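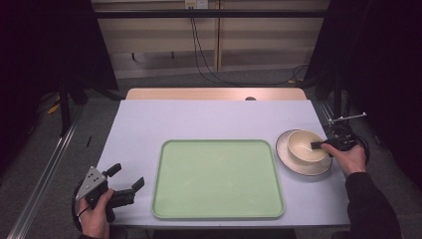 Thread: Soaking dried chickpeas – salt, soda or nothing?

adeel_mengal
Hello all. I moved to a place with very hard water in August, and since then my chickpeas stay firm in the middle. I soak them 13 hours and boil them for two. My mother never used baking soda and says it spoils the taste. What do you do?

Grenisik
Old chickpeas. No soaking will help if the bag has stood in a shop for years. Buy from a place that sells a lot of them.

shabnam_j
I do not agree that it is only the age. I had the same trouble with a fresh bag. Now I put a small spoon of salt in the soaking water, and a very small pinch of soda in the pot. Seven hours is enough for me.

For serving I like a plain deep bowl, cream or white, with a saucer under it.
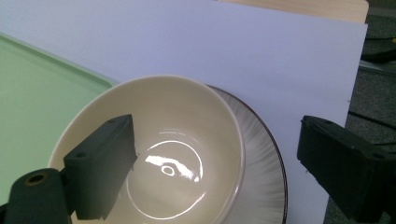
The broth stays warm longer in such a bowl than on a flat plate, and you can put lemon and raw onion on the side. But please add the lemon only at the end, as acid keeps the skins hard.

Clestiro
Salt in the soaking water makes beans tough, everybody knows this.

shabnam_j
I believed this also for many years. Then I cooked two pots on the same evening, one with salt and one without, and the salted ones had softer skins. Try it with a small amount – you do not lose much.

Grenisik
OK, salt I can accept. Soda no. It tastes of soap.

adeel_mengal
Thank you, Shabnam. I tried the salt, without soda, and used filtered water. Much better, but a few are still hard. Do you keep the lid on?

shabnam_j
Yes, a little open, on low heat.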